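Jiretti @jiretti_bench
13 Jan 2018

ok gripper thread. been promising this since May. two hand-held grippers, one table, cutlery. going to be messy, typing between runs

contenders: the Vedham and the Saragih. same style of thing, you hold it, you squeeze, two jaws close, a camera on top watches the whole time. difference is mostly in the linkage and how much slop you get at the tips

the plan was 300 grabs total, split between the two. fork, knife, spoon, chopsticks. pick up, put in a box, take it back out, again. my forearm has opinions

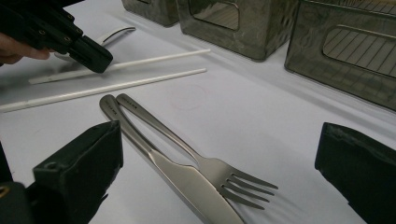
first impressions. Vedham is lighter in the hand and the squeeze is softer. you can do 90 grabs before you want a break. Saragih I was done way sooner, the spring is just stiff

but stiff is kinda nice on metal. knife lying flat is the worst object in this whole set and the Saragih bites it better. Vedham tends to ride up over the edge and you end up pinching cloth

forks are easy. go for the neck, not the tines. if you go for the tines you get a twist and then it's swinging around like a pendulum on the way to the box and the data is junk

spoons fine. grab the handle close to the bowl. next

chopsticks. ugh. ok so this is where I changed my mind about the pads

thin round thing + flat soft pad = it rolls. every time. you close slow and it rolls out the front, you close fast and it pops up and lands somewhere dumb. the trick is coming in dead square, stick right down the middle of the gap, and only then squeeze
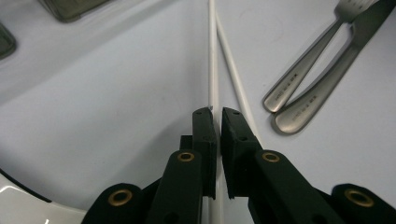
Lining up on a chopstick. Fork and knife wait their turn.

Saragih tips meet a tiny bit off. you don't see it on a fork. you see it on a chopstick right away. shimmed it with 4 layers of tape on one side and it got better, not great

Vedham tips meet clean out of the box. so for thin stuff it wins, no contest

pad wear: worse than I wanted on both. edges go first, from dragging on the table. I swap at 6 days of use now, used to leave them on way longer and wonder why my grabs were getting sloppy

someone asked about harder pads. tried them. great wear, terible grip on steel. went back to soft

camera stuff. running the Wekeck wide lens on both so the footage matches. it sees the tips, most of the table, and whatever the other hand is up to. that last part matters more than I figured – with a narrow lens the second gripper just vanishes and you can't tell who's reaching for what

downside, blur. indoor light plus a quick wrist turn and you get smears. I brought the exposure down and added a lamp, helped some. mostly I just had to slow my hands down
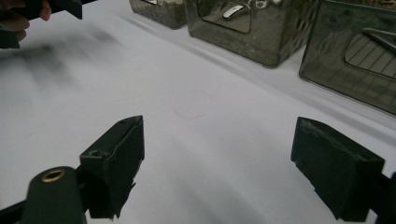
also white table with white chopsticks, yeah I know. wanted it hard on purpose. if the tracking holds up here it'll hold up on a normal kitchen counter

it mostly holds up. loses itself when I lean in close and there's nothing but blank white in view. keeping the boxes along the back edge gives it something to lock onto so I try to keep them in the shot

two hands at once is a whole other thread. short version: mixing brands in left and right is a bad idea, your hands learn two diffrent squeezes and you mess up both

so where I'm at. Vedham for thin and light. Saragih if you're doing heavier metal all day and your grip is stronger than mine. if I could only keep one, Vedham

want to try Vedham body with the Saragih spring. pretty sure the pins are the same size. will measure tomorrow

numbers per object coming once I finish labeling, give me a week

oh and whoever said to wipe the pads down between sets – thank you, big help, doing that from now on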